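Coffee bench gallery: perception and control on the two-arm cell

Posted April 2, 2025

Villcombe is our two-arm test bench, and for the past several months most of its hours have gone to one job: making coffee with a capsule machine. The arms are ordinary. What we work on is the software stack above them, which we call Bultix, and this page collects a few pictures from the bench with notes on the parts of the stack they relate to. If you came from the Zutach release page, the planner notes are near the end.

The task is split into short skills. Fetch the glass, place it under the outlet, pick a capsule, load it, close the lever, press the button, wait, bring the drink to the tray. Each skill has its own start conditions and its own idea of what done means. Bultix runs them from a small behavior tree, and every node writes its inputs and outputs to a log that can be replayed later without the hardware.

Wrist camera view
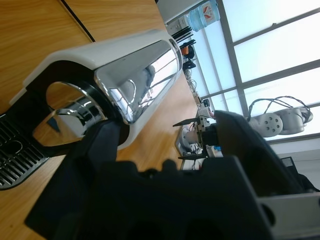
Chrome front of the capsule machine from a wrist camera, with window light coming in behind the second gripper.

Chrome was the first thing to break our pose estimator. The old version matched edges, and a reflection of a window has very good edges. It would lock on to them with high confidence and then slide as the wrist moved, because reflections move with the viewpoint and the machine doesn't. We now fit the pose on the white housing and the drip tray only. The chrome parts are masked out before matching, and the outlet position comes from the machine model once the rest is fixed.

The mask is drawn once on the model and projected into each view, so there is nothing to train when the bench moves to a different room. It does depend on a decent first guess. We get that from the fixed camera, then hand over to the wrist camera for the last part of the approach.

Exposure is handled per skill. Auto exposure was hunting every time a wrist swung past a bright window, and the estimator would drop frames while it settled. Each skill now locks exposure when it starts and releases it when it ends. That is a plain setting in the skill file and anyone can change it.

Clear glass and the approach check

Transparent cups give very little depth data. Most of the returns come from the table under the cup, so a depth-only detector will tell you the table is flat and free. Our detector looks for the rim in the color image and assumes the cup is standing on the table plane. From those two it gets a center and a height, and the height is checked against the list of cups the bench knows.
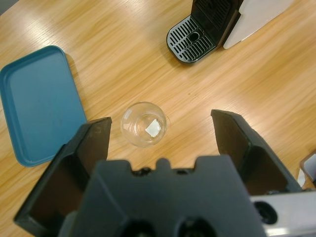
The training set for the rim detector is 3,000 wrist images, all labeled by hand with an ellipse. We tried generated images first and went back to real ones. Glare on the wood was the trouble – the renderer made it too soft, and the detector learned to treat any thin bright line as a rim.

Before the fingers close, the controller runs what the code calls the approach check. It compares the rim center against the midpoint between the fingertips and refuses to descend if the offset is too large. A refused descent goes back one node in the tree, takes a new image and tries again. After three refusals the skill stops and asks for a person. In the August build there was no limit, and a run left going over lunch filled the disk with retry logs.

Finger force is limited in the driver, below Bultix, so a bad plan can't ask for more than the cup skill allows.

Planning around the holder and the machine

Zutach is the motion planner. It takes the poses from perception, builds a collision scene out of boxes and capsules (the geometric kind), and returns a timed path for one arm or both. The capsule holder gets a generous box around the whole thing, wires included. Modeling every rod made planning slower and did not give us any paths we wanted to use.

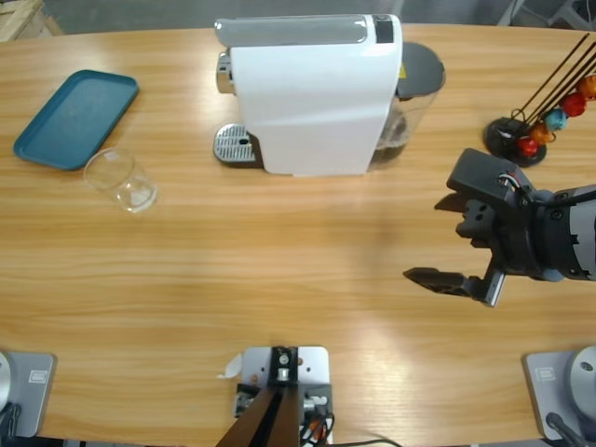

Planning time on the bench computer is 385 milliseconds for a typical single-arm move. Two-arm moves take longer and vary more. We keep one arm parked during most skills for that reason, and the tree only asks for a joint plan when both arms have to be near the machine together.

The fixed camera updates the scene between skills and never during one. If something moves while an arm is on its way, the controller won't know until the next update. We are working on this. The current branch runs the scene update at a low rate in a separate process and lets the controller slow down when the new scene disagrees with the old one. It works in replay and needs more time on the arms.

Tools

Logs are viewed in Morris, our replay tool. It lines up the camera streams, the joint positions and the state of the tree on one timeline, and you can step a single node forward with edited inputs to see what it would have done. Most of the fixes on this page were found that way. There are 26 recorded runs in the regression set, and a change to perception or planning has to get through all of them before it goes on the bench.

Older galleries are under the Bench tab. The mask format and the skill file settings are covered in the Bultix docs.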